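Saturday, the cord sorting

I said I'd try the Kalano method for one whole Saturday and write down what I thought of it, so I'm writing it down. The idea is that you clear loose cords and wire in pairs of containers, one dark and one light, and that if you keep to the pairs you'll never hunt for a length of anything again. I have my doubts about any tidying plan that begins by asking you to own more trays.

Still, I got the blue-green one and the white one out and put them toward the back of the table, side by side, the way the Kalano sheet wants. The sheet says the dark container is for things "in progress" and the light one for things "at rest." I don't know what a cord at rest is. I've never met one.

The other half of the plan is the surface. You are supposed to work on something pale and plain so small pieces show up. Mine is beige with a marble pattern, and thin yellow wire on cream and tan is not my idea of easy to see. The pink leopard walls would make a better background for it, if anybody could work on a wall.

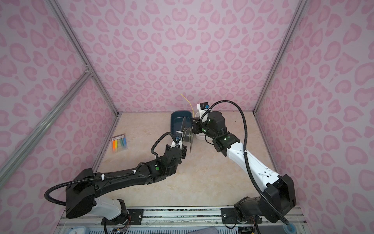

Page last changed: Saturday, 11 p.m.

I started on the soft stuff first. There were the pale yellow-green strands, thin and bendy, which I have moved from drawer to drawer for ages without once using them. Kalano would have me cut them all to one length before storing them. Why? If I need a long one later I'll be sorry, and if I need a short one I own scissors. So I skipped the cutting and I don't feel bad about it.

They go in the dark bin, laid the long way and kept apart from each other. I'll admit pale on dark teal is easy on the eyes. I could pick one out from across the room. Does that make it a method? My grandmother kept white thread in a blue tin and didn't print a sheet about it.

The dark green cord was another story. I had it down for 12 minutes on my plan. The sheet says to let it "find its natural coil," and I would like to see whoever wrote that stand there waiting for it to happen. Its natural coil is a bird's nest. You can lift a loop and the loop next to it comes along, and then a third one you thought was part of something else.
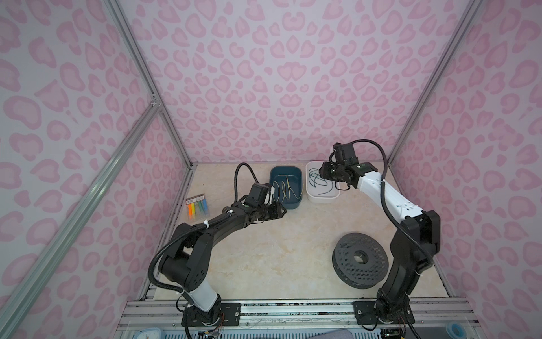

And the more I fuss with it, the less I believe in the whole business of loose loops. The Grusetti people say the opposite of Kalano, for what it's worth. They want every cord tied in 2 places before it goes near a tray. I tried that in June and ended up with ties I couldn't undo and a cord I couldn't use. So there are two systems, each sure of itself, and I've now been annoyed by both.

The white tray is too small for it as well. I bought the pair from Brunis and the listing called them "generous." I suppose it depends who you're being generous to. Dark cord in a white tray does show up well, I'll give them that much, though what shows up is mostly the mess.

Then the spool. It's a gray one with flat sides and yellow wire, and the wire is stiff enough to have opinions. Let go of the end and it goes up in the air, over the side of whatever is nearest. The sheet has one line on spools — "return to home position" — with nothing on what to do about the part that's already off the spool and heading across the table.
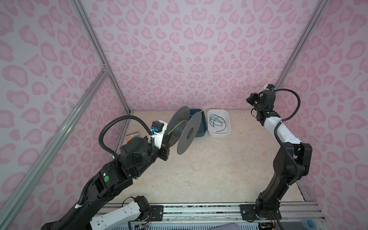 After supper

I looked again with fresh eyes and a cup of tea. Is it better? Some. I know where the green cord lives now. I also have yellow wire on the table that wasn't on my list for today, and sticky note strips I put out to label things with and haven't labeled anything with. They come in orange, yellow, green, teal and light blue, and Angelovski (the label book, the one with 600 ways to mark a box) would have me give each color a meaning. I'd forget the meanings by Monday.

I keep thinking that a coffee can would do the same job. I'm going to leave the trays where they are for a week and see if I reach for them, or if I go back to the drawer.
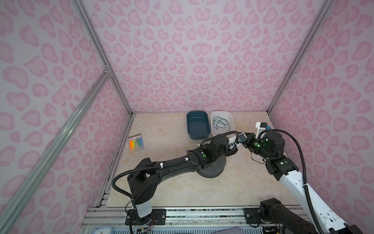 Do the cords need a tray of their own?

Only the dark green one, as far as I can tell. It tangles with anything put in beside it, and the thin yellow wire is better off wound back on its spool with the end tucked in.

I'll do the spool tomorrow. The strands can wait until I think of a use for them, and I've been waiting on that for a good while already.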